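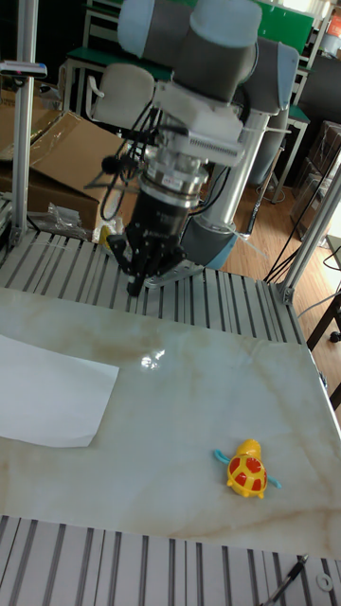 The multi-finger gripper over the back of the table, turtle at the front right.

If you've just moved from a plain two-jaw gripper to one with several fingers, don't start with screws or mugs. Start with a turtle! Mine is a toy one with a hard-to-miss red and yellow shell and flippers that stick out at the sides, and it tells me more in 20 minutes than a whole afternoon of picking up blocks (sorry, Arūnas).

First, park the arm with the fingers pointing straight down and the gripper well back from the toy. Save that as your home pose. I call mine Bonsu, and everyone at Closesmont has given up asking why.

Next, put the turtle down near the front and go in slowly from above. Do three grasps across the shell, then three with the hand turned so the fingers come down between the flippers and the head. Write down every slip, even the tiny ones. 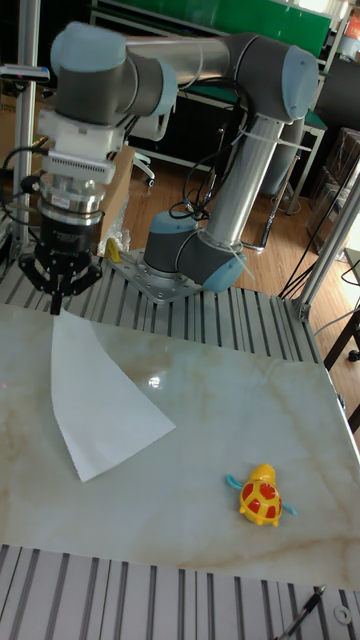
Arm at the back of the table, paper on the left, toy on the right.

While you're there, have a look at your cables. Turn the wrist all the way each way by hand-guiding it and watch the loop. If it pulls tight, move a cable tie before you do anything else. Said Bouazza taught me that one after I'd wrecked a plug.

Then try the same grasps on a sheet of paper. I got 19 decent lifts out of 20 with the turtle and a miserable 3 with the paper, so I'm still fiddling with the closing speed. If yours goes better, tell me what you've set!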